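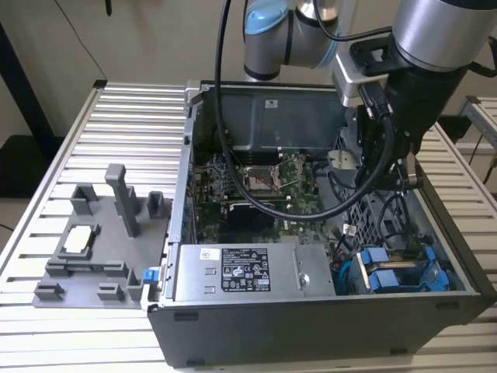 Bent pins on a used board, worth fixing?

padlock_ray
Posts: 412
I bought a used tower from a guy in Arruda for the case and board, no CPU and no RAM. Swapped in a chip I know is good and it won't post. Fans spin for two seconds, stop, then spin again. Took the chip back out and went over the socket with a magnifier. There are two pins near one corner leaning the wrong way. Seller says it left his house working. Is this something a normal person can fix, or do I look for another board?

Getora
Posts: 1,197
Two pins is fixable. Use a mechanical pencil with the lead taken out, or a sewing needle if you have steady hands. Good light from the side. Line it up with the rest of the row and stop as soon as it matches. Pins don't like being bent back and forth.

Unplug it from the wall first. You'd be surprised.

mk_tillman
I would not use a needle. It slips and then you have five bent pins. Pencil is ok. A thin razor blade laid between the rows is better because it moves the pin along the row and can't go sideways.

Getora
Posts: 1,197
Razor blade next to a socket, no thanks. I've done six or seven of these with a needle and lost one board, and that one already had a pin missing.

mk_tillman
So one in seven.

Getora
Posts: 1,197
The pin was missing before I touched it.

Lernent
Before you straighten anything, find the pin map for your socket and see what those two pins do. A lot of them are ground or power and there are plenty of spares. If they belong to a memory channel you could try one stick in the other channel and see if it posts. I ran a board like that for two years with half the slots dead. Used it as a file server in the garage.

Also check the boring stuff. Is the 8 pin CPU power plugged in? Does the board's BIOS even support your chip? Spin, stop, spin again can be a BIOS that doesn't know the CPU.

padlock_ray
Posts: 412
8 pin is in. BIOS version I don't know, can't get far enough to look. The support list says my chip needs the second release or later. Seller had an older chip in it, so that could be it too.

Ravindran Devadiga
Moderator
Posts: 2,000
Ray, do the pins first. There's no point in chasing the BIOS with a known fault in the socket. After that, borrow an older chip from someone if you can and update with that.

A few things from doing this at a repair counter. Take pictures through the magnifier before and after, from the same side. Lay the case flat, don't try this with it standing up. Leave the RAM out while you work. And if the tip of a pin looks shiny where the others look dull, it may have been bent once before, so go easy.

On refunds, it's hard to prove either way. Most sellers won't take a board back once the buyer has put a chip in it. I'd ask for part of the money and move on.

jetau_parts
Buy another board. By the time you've spent an evening on it and borrowed a CPU you could have had a tested one in the mail. I quit fixing sockets in April and I don't miss it.

Lernent
Depends what the board costs. Older ones with a working socket are going for more than the chips now.

jetau_parts
Depends what your evening costs.

padlock_ray
Posts: 412
Update. Did the pins with the pencil, took 40 minutes, most of it getting the light right. Both look level with their neighbors now. Still spins twice and stops. So now I think it's the BIOS. My brother-in-law has an older chip in a machine he doesn't use, I'll pick it up this week.

Getora
Posts: 1,197
Clear the CMOS too before you put it in. Pull the battery for ten minutes.

mk_tillman
Or use the jumper – quicker. Glad you skipped the needle.

padlock_ray
Posts: 412
Older chip posts. Both memory channels show up. Updating now, will put the other one back in after dinner.

Lernent
Which slot did you have the stick in the first time?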